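Ullo Returns Bench
@ullo_returns

1/ Thread on repacking small electronics returns: power cords, instruction sheets, shallow boxes. This is the procedure we settled on in September after 298 units came back to us a second time with something missing or badly folded.

2/ Scope: corded units with a detachable power cord and one printed sheet. Anything with a battery follows a different procedure and goes to Parveen Chaudhry's bench.

3/ Clear the table first. One unit's parts on it at a time. Most of our missing-part cases were parts swapped between two units opened side by side.

4/ Cord. Check the full length for nicks and flat spots, then the strain relief at both ends. Discard if the jacket is cut at any point. Tape is not a repair.

5/ Coil it the way it wants to go. A cord has a set from the factory and will lie flat if you follow it. Winding tightly around the hand puts a twist in every turn, and the coil springs open when you let go.

6/ Finished size should be a compact loop, small enough to sit beside the unit without pushing on the box wall. Leave the plug outside the coil so the prongs can be inspected.
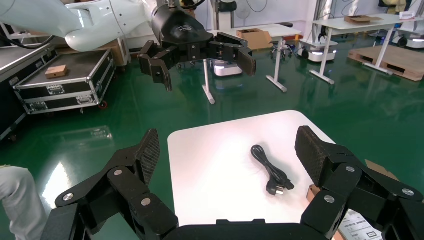 7/ Prongs. Look along them from the side. If they are not parallel, the cord goes in the scrap bin. Straightened brass fatigues, and we don't ship it.

8/ Box. Reuse the original if the corners are square and the tabs still hold. Slightly crumpled tabs are acceptable. A torn tab is not. Replacement blanks are on the Rothe shelf, sorted by depth.

9/ Open the lid fully and stand it up at the far side before loading. A half-open lid drops onto your hands and creases along the wrong line.

10/ Instruction sheet. Unfold it, check both sides for writing, refold on the existing creases. If it has been folded against them it will not lie flat again, so print a new one. Gun-woo Shin keeps the current revisions.

11/ Placement of the sheet is where people disagree. Isamu Ebihara prefers it on top, where the customer finds it first. Kaede Wada prefers it on the bottom in shallow boxes, on the grounds that a sheet on top gets caught in the lid tabs and tears.

12/ We ran 100 boxes each way. Six sheets were caught in the tabs when loaded on top. None when loaded on the bottom. Shallow boxes now get the sheet first, printed side up, flat on the cardboard.
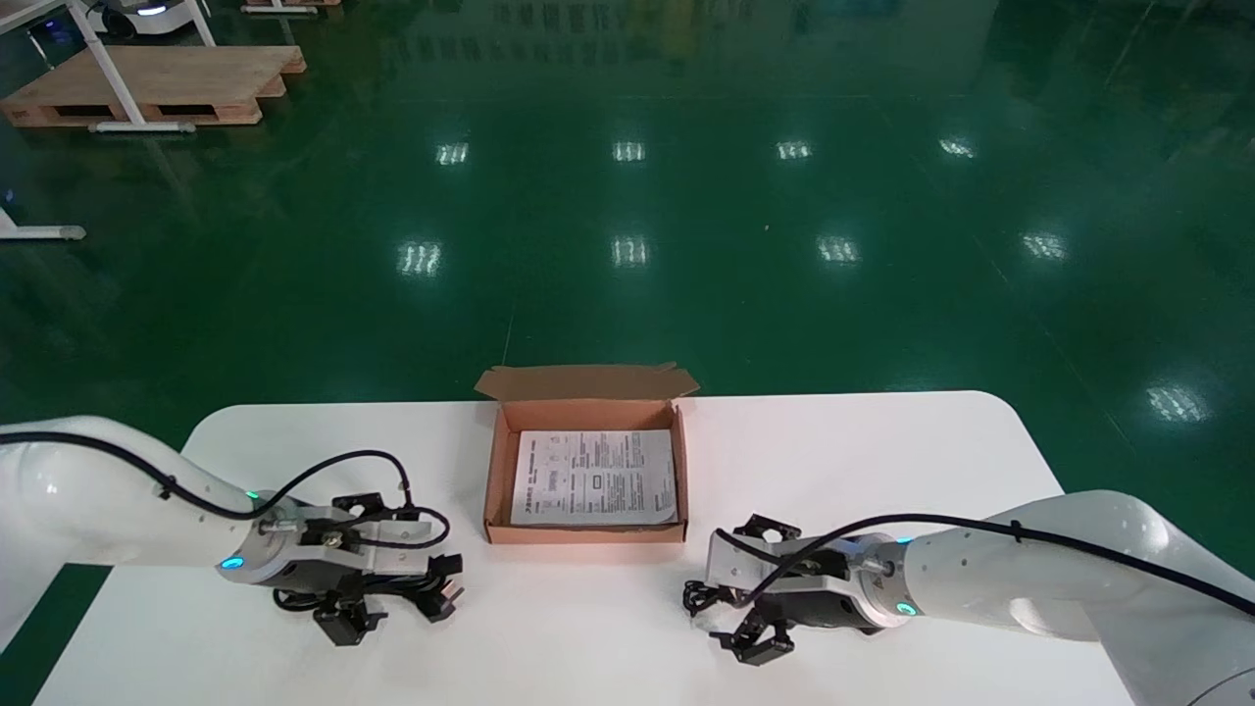 13/ Next goes the unit, face up, and then the cord in the remaining space with the prongs turned away from the unit. Prongs against a painted surface will mark it within one truck ride.

14/ Close the side flaps, then the lid, then the tabs. If the lid bows, the coil is too thick. Open it and recoil. Pressing harder moves the problem to the carrier.

15/ Label goes on the outer carton only. A label on the product box means a new product box the next time it comes back.

16/ Replies so far: yes, paper bands are fine on the cord. We stopped using wire ties because the ends scratched. Fesa sells the bands in packs of 2,000, and they keep well if stored dry.

17/ Also asked: no, we don't bag the cord. Yae Ikeda tested bags on the deeper boxes, and they slid around more than a bare coil did.

18/ Deep boxes still get the sheet on top. The tab geometry is different and we have not seen the same tearing. Getness boxes with the double lid are still being tested, and I'll post the fold order for those separately.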